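Chapter 3
Things on Tables: Surfaces, Clutter and the Cable That Wins 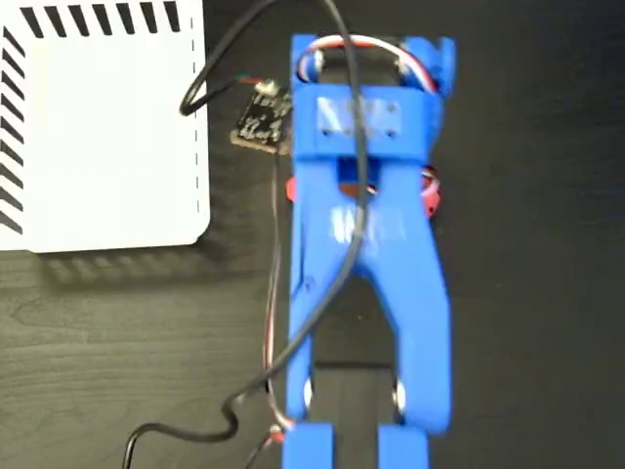

Reading time: 3 minutes

A table begins its life as a promise. It is bought flat, wide and dark, with a faint grain that looked very fine in the shop, and for about a week it holds a bowl of fruit. Then a white box arrives and is put down in a corner until somebody decides where it lives. It lives there.

This chapter deals with the horizontal surface and what people do to it. Chapter 2 left us in the cupboard, where objects go to be forgotten. Objects on a table are remembered all the time, usually by someone trying to eat.

We shall need a few terms. A resting object is one that has been put down by a person who means to come back. A settled object is one whose person has not come back. The change from one to the other makes no sound, and households disagree fiercely about when it takes place. When Dima Khasawneh surveyed the tables of Drurkby, she logged 2,258 objects and asked their owners which were settled. The owners named 198. The people who lived with the owners named 1,614.

A third term, the crossing, belongs to cables. A box keeps to its own patch of table. A long black cable does nothing of the kind: it leaves in a loop, passes over whatever is in the way and claims all the ground inside the loop as well. Khasawneh's method, which we follow in the exercises, is to treat a looped cable as an object the size of its loop. Students find this unfair to the cable until they try to put a plate down.

Colour matters more than you might expect. On a nearly black top, another black thing can settle for months before it is challenged, while anything bright blue is noticed from the doorway and argued over by teatime. The Skidel method of tidying takes advantage of this and begins with the brightest object in the room. The Zabala method begins with the largest. Both are set out in section 3.2, along with the Wustis method, which begins with a cup of tea and has the most followers.

Dark tables also show dust and the shine of an overhead light, so that a surface may look worse at noon than it did at breakfast with nothing added to it. Make your notes at the same hour each day. Khasawneh made hers at four in the afternoon, throughout one October, and was offered a great deal of cake.

Before reading on, go and look at the nearest table. Write down what is on it, who put it there and what they said when you asked. Leave everything where it is for now. You will want it for section 3.1, Boxes and Their Corners.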